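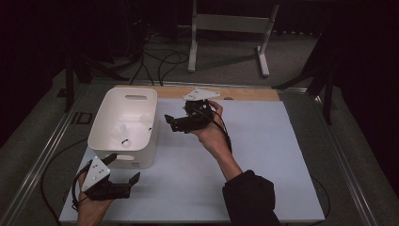 An open storage bin with a handle slot at each end.

Home Living Work Interviews Archive Contact

February 17, 2022
By the Zhuravel editorial desk
14 shares | 3 comments

Leaving the large house: a conversation with Hjalti Brynjólfsdóttir

When Hjalti Brynjólfsdóttir started to help people move to smaller homes, she thought that the work would be mostly about furniture. She had measured rooms for a living before, at an office in Grosik, and she was used to thinking in floor plans. "I came to my first client with a tape measure and a drawing," she told us. "She was seventy-eight years old and she wanted to speak about a box of buttons. We spoke about it the whole morning. I did not measure one wall."

Today she runs Nikum, a small firm in Drimevberg which helps older people, and sometimes their children, to prepare a move. She has two colleagues and a van that she shares with a piano tuner. We met her in the kitchen behind her office, where she made coffee for us and answered the telephone twice.

We asked what people get wrong most often. She did not like the question very much. "They are not wrong, they are late," she said. "The apartment is signed for April and they call me in March. Then every decision must be made in a hurry, and people who are in a hurry keep the wrong things. They keep the big dish because it is in front of them and they give away the letters because the letters are in a closed drawer."

Her advice is to begin with the rooms where nobody sleeps or eats. The cellar, the attic, the guest room. According to her, these rooms are full of objects which have already been said goodbye to once, and so the second goodbye is easier. She works for a short time only, 30 minutes in the beginning, and then she insists on a pause. Some clients find this strange, as they pay her by the visit. "My first visits are very lazy to look at," she said. "We drink a lot of tea."
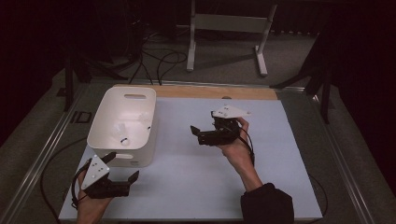 She is strict about one rule, which is that she never touches an object before the owner has touched it. She learned this from a mistake. In her first year she took an old coat from a hook and folded it, only to be polite, and the client left the room and did not come back for a long time. The coat had been hanging there since her husband came home in it. "It was a good coat, nothing special," Brynjólfsdóttir said. "I had no idea. I still think about how quickly I folded it."

Does she use lists? She does, but only one kind. The owner writes down what must go to the new home on a single sheet of paper, both sides allowed, and the sheet stays on the refrigerator until the moving day. There is no list of what will be given away. She found that such a list makes people sad every time they walk past it, and that they begin to cross things out at night.

For the small objects she prefers plain bins to cardboard boxes. A bin with handles can be carried by a person with weak hands, she explained, and when it has no lid the owner can look inside as often as he wants. Closed boxes make people nervous. "They cut the tape open again in the evening to check. I would do the same."

We also spoke about money. A full move with Nikum costs 750 for the planning, without the van, and she knows that it is too much for many households. For this reason she gives an open evening at the library in Drimevberg, where people can come with their floor plans and ask. She would like to do it more often, but her voice gets tired – she is not, she told us, a person who was made for speaking in front of a room.
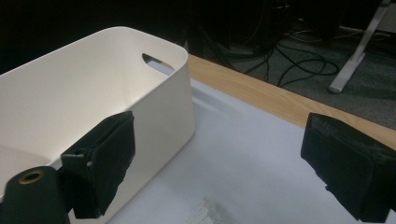

The children and the telephone

A large part of her work takes place with the sons and daughters, most of whom live somewhere else. They call her in the evening and ask whether the mother has decided about the piano. She does not answer such questions. "I tell them to call the mother. Sometimes they are a little angry with me. But if I become the one who carries the messages, then the family will speak through me until the end of the move, and afterwards they will have forgotten how to do it without me."

Photographs are another difficult chapter. One client had up to 1,000 slides from her travels and no projector. The grandchildren offered to scan them all, and she said no. In the end she picked the ones in which she could still name every person, and those went with her. The others are with a cousin in Grosik, who has a dry cellar.

And her own home? Brynjólfsdóttir laughed and looked at the kitchen shelf, where there were a great many cups. She is 60 this year and lives in the house she grew up in. Her sister has already asked for the table. "I told her that she must come and speak about it," she said, "and bring the tea with her." Then the telephone rang again, and it was a man who wanted to know if a workbench can go through a window.

Comments (3) | Share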